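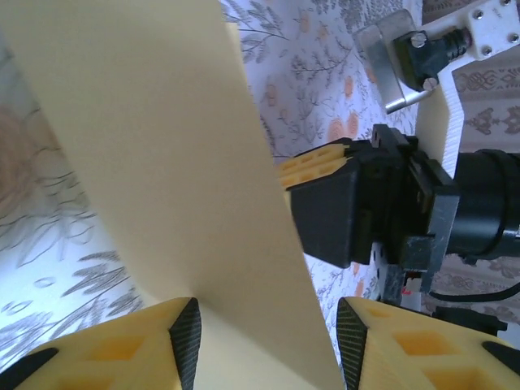

Rangi McPhee writes that every folding guide she has read makes paper sound easier than it is, and asks whether we have any plain answers. We have a few. Some of them are going to disappoint people who just spent money on tools.

Does paper really have a grain?

Yes, and this is one of the few bits of paper lore I'd defend. Bend the sheet gently one way, then the other, without creasing it. The direction that gives more easily runs with the grain. Fold that way when you can. On thin paper you may not feel any difference, and for a quick note card I wouldn't lose sleep over it.

Why did my card crack along the fold?

Usually it was folded across the grain, or it was heavy stock that should have been scored first. Sellers like to blame dry air. Maybe, in some houses. Try scoring before you go shopping for a humidifier.

Do I need the Stadumetti scoring board?

I doubt it. I used one for 12 cards and then made the next batch with a ruler and an empty ballpoint pen. I couldn't tell the two piles apart, and neither could my sister, who is pickier than I am. If you have sore hands, a board with a raised edge might be worth it -- try somebody else's first.

Is cream paper easier on the eyes than white?

People say so with great confidence. I like cream because small smudges don't jump out at me. That's as far as I'll go. Check it against your envelopes in daylight, though, as two creams from two makers hardly ever match.

How do I flatten a sheet that wants to curl?

Lay it under a heavy book overnight with clean scrap on both sides. Rolling it backward around a tube is the popular fix, and it's also how I put a permanent dent in a large sheet from Sundqvist. Ironing? Some readers swear by it. I've scorched enough to stop recommending it.

Should I buy the pack of 1000?

Only if you already know you like the paper. The Brotarier bulk pack looks like a bargain until you're storing it flat, away from damp, for years. I bought mine in September and have hardly made a dent in it.

Will a bone folder make my creases sharper?

Sharper than a fingertip, yes. Sharper than the back of a spoon, I'm not convinced. Put scrap paper over the crease before you rub, or you'll get a shiny line on a matte sheet. The Kosar folder does that too, whatever it says on the packet.

Can a bad crease be taken out?

No. You can press it flatter, but it will still show when light hits it from the side. Cut the sheet down and use the good part for tags.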